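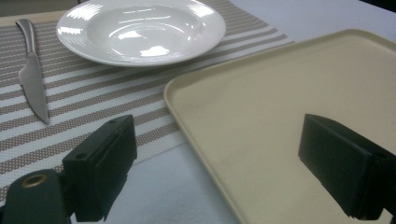
Bendside has one main street, one traffic light and, for reasons that go back to a river and a good seam of clay, a tableware works that opens its doors to the public every November. I drove the 126 miles because a friend who buys for restaurants told me the seconds room was worth it, and because I have reached the age at which a free afternoon looking at soup plates sounds like a treat. The first thing they showed us in the welcome room was a setting on a pale tabletop: a glossy white plate, deep in the middle and broad at the rim, on a woven placemat striped in taupe-brown and off-white, with a knife laid to the left of it. My grandmother would have left the room over that knife. A cream-beige tray sat close by, the sort that makes toast look like a hospital decision, and I liked it more than I wanted to.

The company is called Jostum, and the works is known locally as Tarkdale, after the valley. It took me most of the morning to understand that these were the same outfit. The sign at the gate says one thing, the coffee mugs say the other, and the parking attendant used both in one sentence and waved me into a field.

Tours go off on the half hour. Ours was the 10:30 and left at ten to eleven, by which time everybody had eaten the cookies. We were given a paper map and a pair of safety glasses that turned the whole building slightly green. The guide had worked in glazing for 27 years and had the calm of a person who has watched a great many things break.

You start in the clay shed, and you could skip the clay shed. It is cold and it hums. There is a large tank of slip the color of wet cement, and a window through which you can see another tank. A child asked whether anyone had ever fallen in. The guide said no, with a pause before it that I am still thinking about.

The shaping room is better. Flat plates are pressed in a few seconds each, and you soon lose interest in them the way you do in other people's laundry. The deep ones are where the arguments happen. A soup plate has to have a well that holds a decent helping and a rim wide enough to carry by without a thumb going in, and those two wants pull against each other until somebody gives up an inch of table. Jostum's answer is to be generous with both and let the customer buy a bigger table. We passed around two unfired ones, dry and chalky, and were told to hold them like birds. I held mine like a plate and got a look.

Then the glaze line, where our guide came alive. I had assumed white was white. There is a warm white, a cool white and one that was discontinued after hotels complained it made the butter look old. The gloss is the hard part. A matte surface will forgive a ripple, but a shiny one catches every ceiling light in the room and reports on it. We were taught to tip a finished piece back and forth under the lamps and watch the streaks slide along the rim. If a streak wobbles, there's a flaw under it. I have been doing this at home ever since and have learned things about my own dishes that I can't now unlearn.

The kiln is a long brick tunnel with a door at each end and a little car that crawls through it, and you may stand behind the yellow line and feel your eyebrows warm up. It is supposed to be the high point. There was a good deal of respectful nodding. I mostly wanted to know where the restrooms were, and the map, which had a very nice drawing of the kiln, was silent on the matter. (Through the packing hall, left at the pallets, second door. The first door is a boiler.)

After the kiln they march you back to the welcome building for what the program called a Table Talk. I expected a sales pitch and it was one, though a frank one. The placemats are woven elsewhere and sold under the name Gashi, and the talk was largely about why you should have them. The brown bands have a fine basket-like texture with little light dots in it, and we were assured this hides crumbs. The off-white bands weren't mentioned. A man near the front asked if they could go in the washing machine and was told they could be wiped. He asked again, more slowly, and was told again that they could be wiped.

There was also some business about where to put things. The official position is that a table setting should suit the person eating, which I suppose covers the knife. The woman next to me whispered that in her house the knife goes in the drawer and people can go and get it.

Lunch was soup, as it had to be. It came in the deep plates, and I can report that the rim does its job and that the well holds more leek and potato than a person strictly needs before a long drive. The bread was ordinary. The trays were stacked at the start of the line, and I carried mine to the far end of the tent with no accidents, though the tent floor did its best.

Now the seconds room, the reason for the trip. It is a former stable behind the packing hall, and it opens at one o'clock to a crowd that has been pretending since noon to be interested in the flower beds. They had put out 700 pieces, according to the chalkboard. The doors opened and the pretending stopped. I saw a very elegant couple go through a shelf of saucers like raccoons.

A tip for anyone going next year: the good stuff is at the back, low down, on the left. The front tables hold the pieces with faults you can spot from the parking field. The back shelves hold those with a pinhole on the underside, or a gloss that wobbles if you know how to tip it, and by one o'clock you do know. Bring your own newspaper. What they hand out for wrapping is one sheet per customer, given up with visible pain.

I came away with six soup plates that match if you don't look closely, and a serving tray with a speck near one corner. I did not buy a placemat. I went back in and stood in front of the Gashi display for some time, wiped one experimentally with my sleeve, and was asked if I needed any help.

Practical matters, for those who want them. Entry is free and so is the field, which turns to pudding after rain. The last tour goes at three and skips the clay shed, so it's the one I'd pick, except that by then the seconds room is down to egg cups and lids. Lunch is cash only. The road back out through the valley has a long stretch of roadwork and several cattle grids, and every one of those grids rattled the trunk in a way I felt personally. All six plates made it home. I've put the knives on the right.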